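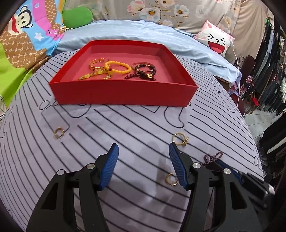
How to Sort Your Bracelets and Rings into One Shallow Tray
by Cadi Samuel

I used to keep all my everyday jewelry in a zippered pouch, and every time I opened it I pulled out one big knot. My friend Yamuna Raju finally talked me into using a shallow red tray, and I've been happily fussing with it ever since November. It's a nice slow job for a weekend morning, so put the kettle on and take your time.

What you'll need

A shallow tray or the bottom half of a gift box, low enough that you can see everything at a glance
A soft, dry cloth
A bedsheet or a towel to work on – I like to do this on the bed, where a dropped ring won't roll under the stove

Step 1. Take everything out

Spread your pieces on the sheet and let them breathe a little. Open any clasps that are hooked on each other before you tug at anything, especially on the beaded strands. If you do have a real knot, lay it flat and loosen it from the middle with a pin. (I once spent a whole episode of my cooking show on a single chain, and I'd do it again!)

Step 2. Set the rings to one side

Rings slide under bracelets and hide there, so I leave mine on the sheet until the very end. Check any stone settings with your fingertip while you're at it. If something wiggles, put it in an envelope for the jeweler.

Step 3. Wipe and check

Go over each piece with the dry cloth. With strung beads, look at the cord near the knot, where it usually wears first. Wooden beads should stay away from water, and I'd keep them away from hand lotion too.

Step 4. Lay in the bracelets

Stiff bangles go in first, toward the back, and then the beaded bracelets in front of them as open loops. I put the yellows and oranges on the left and the dark reds and browns on the right. You may like to go by size or by how often you wear them, and that's fine too. A bit of overlap doesn't hurt anything.
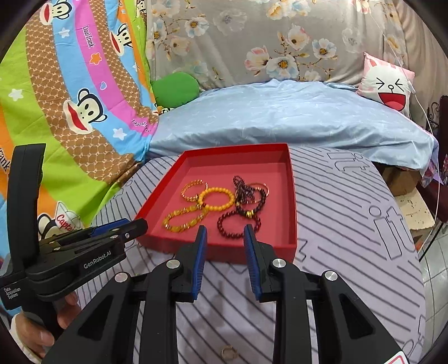 Seven bracelets in the red box, yellows and oranges to the left, darker ones to the right.

Step 5. Find a place for the rings

A small dish next to the tray works well, or you can tuck them into a front corner if you have room. Very thin hoops do better in the dish. I lost one for 2 weeks under a bracelet and had already blamed the vacuum cleaner.

Step 6. Keep it up

Put the tray somewhere you pass every day, out of direct sun. When you take off a bracelet at night, lay it down as a loop in its old spot. Mine sits on the dresser beside my hairbrush, and I straighten it up on Sundays while the laundry is going.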